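21/12/2020 – Natural dye notebook, wool blankets and test skeins

Continued with the madder bath for the Sedgate order. The customer wants a soft pink that goes a little to mauve, good for a bedroom. My first skeins came out too orange, and I think the reason is our tap water. Today I used rain water from the barrel for one pot and tap water for the other, the same wool in both, from the Angelovski bag.

Mordant was alum as before, with a little cream of tartar. I let the skeins stay in the mordant over night and I did not rinse them so much this time. Please do not put the wet skeins on the radiator again, it makes hard places in the wool.

The color I have in my mind is near to a mauve-pink blanket on a bed, not as strong as the red in the Zetico sample card.

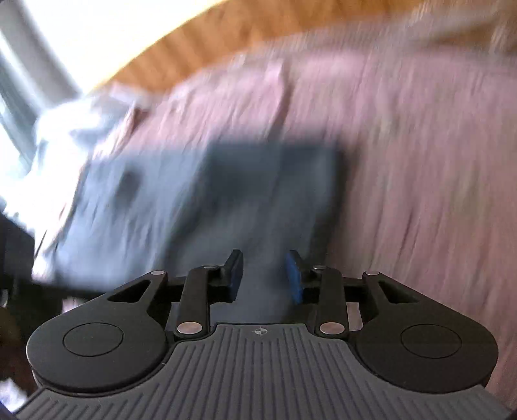

Madder bath, second try

Heated slowly to 40 degrees and kept it there for 2 hours. When the bath becomes too hot the brown comes out of the root, and after that it can not be repaired. The Clilico thermometer shows higher than the old glass one, so I trusted the glass one and wrote its numbers on the pot sheet.

Rain water pot: clear pink, a bit pale. Tap water pot: deeper and more red, which surprised me, I expected the opposite. Perhaps the chalk in the water helps the madder more than I thought, and the orange in the first skeins came from the old roots. I must test this with one change only, because last time I changed the roots and the water together and learned nothing.

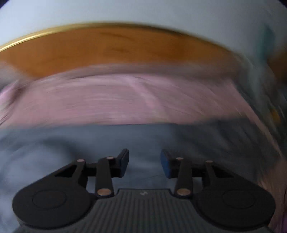
For the mauve side I tried a very weak iron dip on short pieces cut from the tap water skein. Nine seconds was enough to see the change. Longer than this and the pink becomes gray and a little sad. The iron bucket must stay by the door – even a small drop in the alum pot spoils it, and we have only one clean spoon for each.

To do:
Wash the pieces with the neutral soap and put half of them in the window until February.
Order new roots, the same cut as before.
Ask Sedgate if the fringe should be dyed or stay white.
Write labels before drying, not after.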